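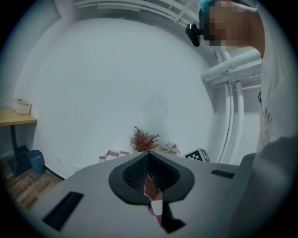 布たたみの作業台。ピンクと白のチェックの布とグリッパー

布を扱うグリッパーが途中で止まったとき

作業場では手持ちのグリッパーで布をつかみ、たたむ練習をしています。5月に、つかんだ布が開口部の奥に引き込まれ、指が閉じきらなくなる不具合が続きました。そのときの対処と、その後に変えた手順をまとめておきます。

起きたこと
金曜の午後、薄手の布巾を続けてつかんでいたところ、指が半分閉じた位置で止まり、表示器にエラー1502が出ました。担当のオルフンがもう一度「閉」を押したため、布の端がさらに奥へ入り、モーター側が熱を持ちました。けがはありませんでしたが、布は裂け、指先の柔らかい部品にも傷がつきました。

止まったらすること
1. 操作ボタンから手を離し、電源を切る。「開」も押さない。
2. バッテリーを外す。コード式のものはコンセントから抜く。
3. 6分待つ。指にばねの力が残っている機種は、その間は触らない。
4. 布は入った向きと反対にゆっくり引く。引っかかったら無理をせず、はさみで切り分ける。
5. 糸くずをピンセットで取る。金属のドライバーでこじらない。
6. 電源を入れ、何もつかまない状態で17回開閉する。途中で音が変わったら使用を中止する。

布の準備
ほつれた糸は先に切っておきます。柔軟剤を使った布は滑りやすく、つかみ直しが増えるので、練習用には使わないことにしました。布の端から指2本分ほど内側をつかむと、余った部分が巻き込まれにくくなります。

台の上の片付け
乾いた枝ものや造花は、布と一緒に引っかかることがあります。花材をつかむ練習は布の練習と分け、使わない方は台の奥に寄せておきます。位置合わせ用の白黒のマーカーには布をかぶせないでください。位置がずれ、指が思わぬところで閉じます。

点検の間隔
開閉100回ごとに開口部をのぞき、糸くずを取ります。ヴァルトラウトの班では点検票を台の横に下げ、止まった時刻と布の種類を書いています。同じ布で二度止まったら、その布は外します。

傷んだ指先部品はタミハナの工具棚の下段にあります。交換後は手順6からやり直してください。

追記:下段の在庫は交換用の新品です。傷んだものは同じ棚の上段の箱へ入れてください。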